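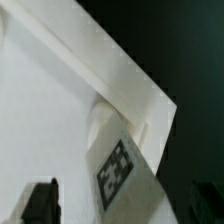

## A black tabletop in January

January 18, 2023

I have been meaning to write about the table for weeks, and every time I sit down to do it I end up wiping the thing again instead. Those of you who have been reading since the Curnmont days will remember that I wanted a black tabletop more than anything else for this room. I had a picture in my head – black below, green behind, anything white on it standing out as crisp as you please. Well, I got my black and I got my green, and I still love them both, but oh my goodness, the dust!

A pale table forgives you. You can leave it for 11 days and it looks much the same as when you started. Black shows every speck, every sleeve and every place you leaned on it while thinking about lunch. I went through most of a bottle of spray in November before Þórarinn Hviid, who has had a dark dining table longer than I've had this blog, told me to put the bottle away. A barely damp cloth first, he said, then a dry one straight after it, going the long way and never in circles. I didn't believe him (I am fond of my circles), but I tried it on one half of the table and then had to do the other half to match.

The edges are where I get lazy. Fluff collects around the feet of anything that stays put, and along the cables too, so I go around those with a soft paintbrush before the cloth comes out. It's slow and rather pleasant with the radio on.

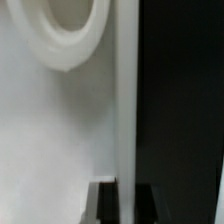

Do you have to take everything off the table each time? I don't, or I would never start – I shift the small things to one end, clean, and shift them back, and the heavy things I just go around.

The green backdrop is another story. I bought it from Grímsdóttir over in Pruterby, after carrying home 2 samples and changing my mind about them all weekend. One was closer to moss and very handsome at night, but in the morning it went brown and gloomy. The brighter one won. It came folded up small, and the creases were dreadful, so it spent a week hanging in the bathroom while the rest of us showered next to it.

I still fuss with how it hangs.
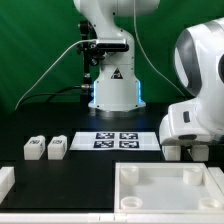
A little to the left, a little to the right, then I step back to the door and decide it was better before. My sister thinks I should pull it tight and be done with it, but I like a bit of drape in it.

Next on my list is the lamp, because the one I have now puts a glare right across the black when I work in the evening. If any of you have found one that doesn't, please leave me a note in the comments, and tell me how you dust it.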